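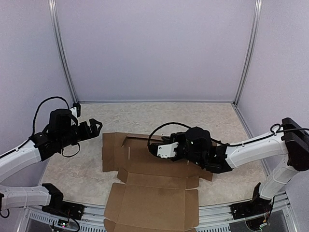
Woran erkenne ich, ob ein Werbespot wirklich von einer Aufklärungskampagne stammt oder nur so aussieht?

Am Absender, und zwar an dem, der im Impressum der Kampagnenseite steht. Ton, Musik und Bildsprache taugen als Hinweis wenig, die lassen sich kaufen.

Ich misstraue inzwischen fast jedem Spot, der mit leisem Klavier anfängt und mit einer Webadresse aufhört. Manche davon sind ehrliche Präventionsarbeit. Andere verkaufen am Ende doch ein Abo, eine App oder eine Versicherung, und das merkt man erst drei Klicks später. Die folgende Anleitung braucht etwa eine Viertelstunde und kein besonderes Werkzeug.

Schritt 1: Den Spot ohne Ton ansehen

Was bleibt, wenn die Stimme weg ist? Schreiben Sie alles auf, was als Text eingeblendet wird, auch das Kleingedruckte in den letzten Sekunden. Dort steht meistens, wer bezahlt hat. Bei einem Spot unter dem Namen Heo, der im November auf mehreren Plattformen lief, stand der Hinweis hellgrau auf Weiß. Kann ein Versehen gewesen sein. Ich habe da meine Zweifel.

Schritt 2: Die Adresse von Hand eintippen

Nicht auf die Anzeige klicken, denn der Link enthält oft eine Kennung und führt womöglich auf eine andere Seite als die, die im Spot genannt wird. Tippen Sie die Adresse selbst ein und suchen Sie das Impressum. Steht dort eine Agentur, ist das noch kein Beweis für irgendetwas. Agenturen betreuen auch Behörden und Vereine. Sie wollen aber wissen, in wessen Auftrag. Fehlt diese Angabe ganz, würde ich auf der Seite keine Daten eingeben, auch keine E-Mail-Adresse »nur für die Broschüre«.

Schritt 3: Die Zahl im Spot nachschlagen

Irgendeine Zahl kommt immer vor. Heo sprach von 3000 Betroffenen, ohne Jahr, ohne Land, ohne Quelle. Auf der Webseite waren es dann 985, und zwar Teilnehmer einer Onlineumfrage. Beides kann stimmen, nur hat das eine mit dem anderen nichts zu tun. Gehen Sie so vor:

Notieren Sie die Zahl im genauen Wortlaut.
Suchen Sie auf der Seite nach »Quelle«, »Studie« oder »Methodik«.
Prüfen Sie, wer befragt wurde und wer die Befragung bezahlt hat.
Wenn nichts zu finden ist, schreiben Sie hin und fragen nach.

Auf die Nachfrage kommt manchmal sogar eine Antwort. Von Heo kam nach 13 Tagen eine PDF-Datei, in der die 3000 nicht vorkam.

Schritt 4: Nach dem Knopf suchen

Was soll der Zuschauer am Ende tun? Eine Beratungsnummer anrufen, mit den Kindern reden, ein Merkblatt lesen - das passt zu einer Kampagne. »Jetzt kostenlos testen« passt nicht. Bei Ornia, einer Filtersoftware, die sich in ihren Clips als Initiative bezeichnet, lag zwischen dem Merkblatt und dem Bestellformular genau eine Unterseite. Verboten ist das vermutlich nicht. Ich finde es trotzdem unanständig.

Schritt 5: Die lange Fassung anschauen

Ausgestrahlt werden oft gekürzte Versionen. Suchen Sie die Fassung mit 60 Sekunden, falls es eine gibt. Der Spot von Zemley wirkte in der Kurzfassung wie Werbung für ein Telefon, und in der langen wurde klar, dass es um Belästigung in Chats geht. Meinen ersten Verdacht musste ich also zurücknehmen, der Träger war ordentlich genannt und die Hilfenummer funktionierte.

Und wenn es unklar bleibt?

Dann bleibt es unklar. Auf Siegel würde ich mich nicht verlassen. Das Zeichen »Grosatcombe geprüft«, das man neuerdings öfter sieht, verlinkt auf eine Seite, die nirgends sagt, was geprüft wird. Heben Sie einen Bildschirmausschnitt mit Datum auf und teilen Sie den Spot vorerst nicht weiter. Wer ihn für irreführend hält, kann sich beim Sender oder bei der Plattform beschweren, am besten mit dem Wortlaut aus Schritt 3 und der Uhrzeit der Ausstrahlung.

Stand: 5. Dezember 2020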